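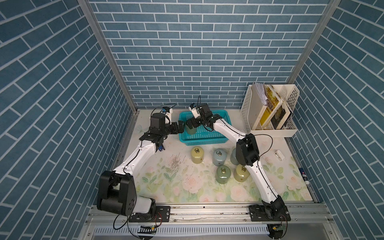 Su-bin Lim wanted it minuted that the pause at the basket is a policy problem and should stop being written up as a calibration one. Agreed, previous minutes to be amended.

Welulcombe lab, jar packing, June catch-up. Present: Arwel Skyrme (minutes), Su-bin Lim, Flerkberg people on the line for the first half only, audio poor.

1. Training data
1000 demos now in the set, all teleop, both arms. Arwel has relabelled the ones where the operator swapped arms part way. Still a few with the wrist streams out of sync - drop them, don't try to fix. Nicholas (old baseline) gets retrained on the same set or the comparison isn't fair.
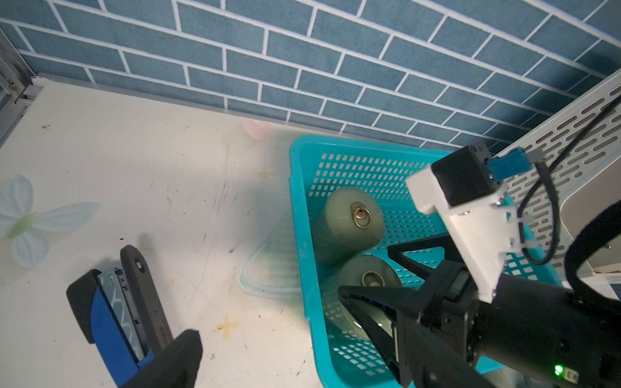
Are we counting a jar that ends up on its side in the basket as a success? For the main table it counts as placed, and upright goes in a seperate column. Su-bin to put the wording in the methods section before anyone scores more runs.

2. Sanevo vs Nicholas
120 trials each, jar colours and start positions shuffled. Sanevo ahead on placing, behind on time per jar. Most of the misses are late in the run, when the gap left is narrow and the fingers have to come down between neighbours.

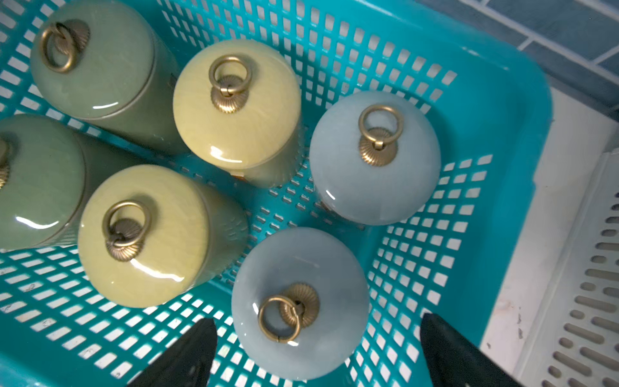
So Su-bin's idea is to weight the last part of each demo more heavily and leave the early reaches alone. Cheap to try. Three seeds, same eval list, nothing else changed. Arwel worried it'll make the approach jerky - we look at the joint traces first and then decide on the full run. Flerkberg would like the traces too, in the old format if poss.

3. Wrist views
Dropping one wrist stream at test time hurts more than dropping the fixed view. Suprised everyone a bit. Needs repeating with the new checkpoint.

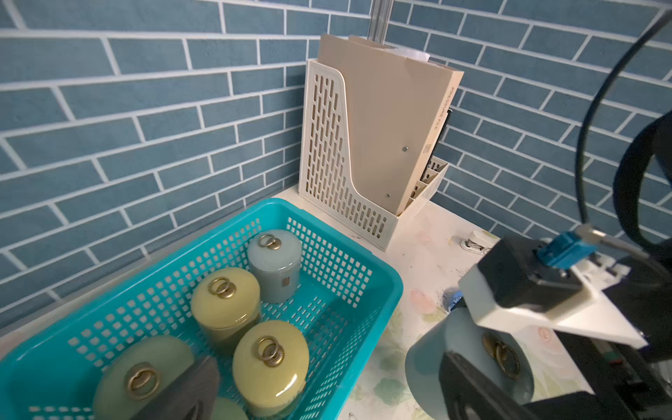 How long does the arm get before a trial is called a timeout? 30 seconds per jar, clock starts at first motion, same for both policies.

Actions
Su-bin - scoring wording, reweighted runs
Arwel - retrain Nicholas, traces to Flerkberg, amend old minutes
Paper title parked again. Closed 4.15 pm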